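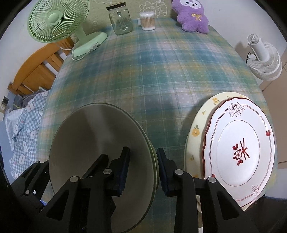 체크무늬 식탁보에 밴 카레 얼룩, 포기해야 하나요?

작성자: Irfan Hartono
2021년 8월 12일 / 조회 2471

자취 5년 차인데 식탁보를 산 게 이번이 처음입니다. 어른이 된 기분을 내 보려고 샀는데 정확히 나흘 만에 카레를 엎었습니다. 카레가 식탁보를 기다린 건지 식탁보가 카레를 부른 건지는 모르겠습니다.

상태를 적자면 이렇습니다.
원단은 면 100%라고 적혀 있고 코팅은 없습니다. 체크무늬에 노란색이 섞여 있어서 처음에는 얼룩이 무늬인 척할 수 있을 줄 알았습니다. 그런데 옆의 연한 분홍빛 회색 칸까지 넘어가서 들통이 났습니다. 엎은 직후에 물티슈로 열심히 문질렀고, 그다음 뜨거운 물에 주방세제를 풀어서 한 시간 담갔습니다. 기름기는 빠졌는데 노란 자국은 더 넓고 더 은은해졌습니다. 수채화 같다는 평을 동생한테 들었습니다.

Brisura 산소계 표백제가 집에 반 통 남아 있는데 색깔 있는 천에 써도 되는지 궁금합니다. 그리고 다음 주에 어머니가 오십니다. 이 식탁보는 어머니 돈으로 샀습니다.

Saodah Lubis
채택된 답변

카레의 노란색은 강황 색소라서 기름 얼룩하고 따로 생각하셔야 합니다. 기름은 이미 빠졌다니 절반은 끝났고, 남은 건 염색입니다. 뜨거운 물에 담근 것과 문지른 것은 이미 하신 일이니 더 말하지 않겠습니다. 건조기만은 아직 안 돌리셨기를 바랍니다.

순서는 이렇게 해 보세요.

먼저 안쪽 시접이나 뒷면 구석에 표백제 푼 물을 한 방울 묻히고 10분 두었다가 흰 천으로 눌러 보세요. 흰 천에 색이 묻어나면 거기서 중단입니다. 산소계는 대체로 색깔 있는 면에도 쓸 수 있지만 싼 염색은 장담을 못 합니다. 통 뒷면에 적힌 사용 가능 섬유와 물 온도도 읽어 보시고요. 락스(염소계)는 안 됩니다. 노란색도 빠지고 체크무늬도 빠져서 아주 공평한 결과가 나옵니다.

시험에 통과하면 표시된 양대로 미지근한 물에 완전히 녹여서 30분 담그고 충분히 헹구세요. 가루가 덩어리째 천에 닿으면 그 자리만 하얗게 됩니다. 저는 그렇게 베갯잇에 별자리를 만들어 봤습니다.

그다음이 제일 중요한데, 젖은 채로 햇볕에 너세요. 강황 색소는 햇빛에 약합니다. 얼룩 있는 쪽이 해를 보게 해서 한나절 널고, 남아 있으면 다시 적셔서 또 넙니다. 저는 두 번 만에 거의 안 보이게 됐고, 흰 행주는 한 번에 끝났습니다. 대신 체크 색도 오래 두면 조금씩 바래니까 사흘 나흘 내버려 두지는 마세요. 장마철이면 창가라도 효과가 있긴 한데 느립니다.

한 가지 더요. 빨다가 노란 얼룩이 갑자기 붉은색으로 변해도 놀라지 마세요. 비누 같은 알칼리를 만나면 강황이 원래 그럽니다. 헹구면 도로 노래집니다. 저는 이걸 몰라서 새벽에 손을 벤 줄 알고 한참 찾았습니다.

Selim Ağca

그냥 그 위에 냄비받침 놓으세요. 저희 집 식탁 위 냄비받침은 3년째 같은 자리에 있습니다. 들추면 안 됩니다.

Dewanti Halim

윗분 말씀대로 햇볕이 답이에요. 저는 식초도 써 봤고 치약도 써 봤고 베이킹소다도 써 봤는데 셋 다 쓰고 나니 얼룩은 그대로고 식탁보에서 샐러드 냄새가 났습니다.

그리고 면 식탁보가 자신 없으시면 다음엔 방수 코팅된 걸로 사세요. 저는 Korico에서 931번 무늬로 샀는데 김칫국물은 닦이고 카레는 30분 안에 닦으면 닦입니다. 30분 넘기면 책임 못 져요. 다림질도 못 하니까 접힌 자국은 몇 달 보고 사셔야 하고요. 저는 이제 그 자국이 없으면 허전해요.

Irfan Hartono
작성자 댓글

시접에 시험해 봤는데 색은 안 빠졌습니다. 30분 담갔다가 헹궈서 베란다에 널었고, 첫날 저녁에 보니 연한 분홍빛 회색 칸은 꽤 돌아왔습니다. 노란 칸은 원래 노란색이 어느 정도였는지 기억이 안 나서 판정 불가입니다. 내일 한 번 더 널겠습니다. 건조기는 없습니다. 냄비받침은 일단 하나 사 뒀습니다.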